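Tagged under: manipulation, camera calibration, multi-view perception
Print this thread | E-mail to a colleague

Wrist camera and fixed cameras disagree on object pose
Posted by Nneka Nnaji in September

I run a pick-and-place policy on a single arm with a parallel gripper. There are two fixed cameras and one on the wrist. The task is small: a short orange object and a mug on a long table, object goes in the mug. Tooling is Grodero for logging and Pretgate for the planner.

The pose estimate from the fixed cameras and the one from the wrist camera do not agree. The error is small with the arm at its home pose and grows as the wrist rotates. I have redone the hand-eye calibration with 60 poses and the residual looks fine. The planner takes whichever estimate arrives last, so the target jumps while the gripper is descending. Is this calibration, or something in the transform tree? All streams are logged at the same rate, and one log is 2,000 frames.

Ekaette Babalola

Check the time stamps before you touch the calibration. An error that grows with wrist motion is what you get when images are paired with the wrong joint state. The fixed cameras don't move, so a late stamp costs them nothing while the object is at rest. The wrist camera moves with the arm, and every millisecond of delay becomes a position error.

To test it, command a slow wrist rotation over a static object and plot the estimated object position in the base frame. Stop the arm halfway. If the estimate settles back to the correct value once the joints are still, it is latency. If it stays wrong, it is the extrinsics or the mount.

Also stop letting the planner take the last message. Buffer the joint states and interpolate to the image stamp. In Grodero the stamp is receive time by default; change it to capture time if your driver exposes it.

Bashir

had the same thing, restarting the camera driver fixed it for me

Dristano

Restarting the driver resets the stamp offset on some cameras, so it can look like a fix for a while. The previous reply has the right test. I would add a check on image orientation. If the wrist camera is mounted upside down and one node rotates the image while another reads the raw one, the principal point ends up on the wrong side. Your calibration residual will not show this if the calibration node used the rotated stream for everything.

My setup is close to yours. The first view is from the side with the gripper over the table, the second is the raw wrist stream, and the third is from a fixed camera looking down the table.

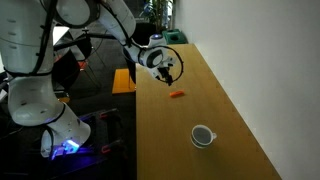
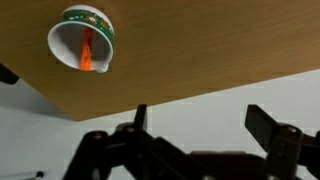
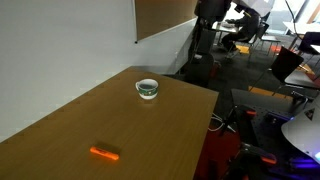 Log the camera info message next to each image and compare cx and cy before and after any rotation node. For a 180 degree turn, the new cx is width minus one minus the old cx, and cy follows the same rule with height. Mine was wrong from frame 444 onward in one log, when a second node came up and published its own camera info on the same topic.

For fusion, gate the wrist estimate on joint velocity. I drop it above a threshold and let the fixed cameras hold the target. Within the last 3 cm of the descent I freeze the target completely. Pretgate has a target lock flag for this, but it has to be set before the plan request. Setting it during execution does nothing in the version I use, and there is no warning in the log.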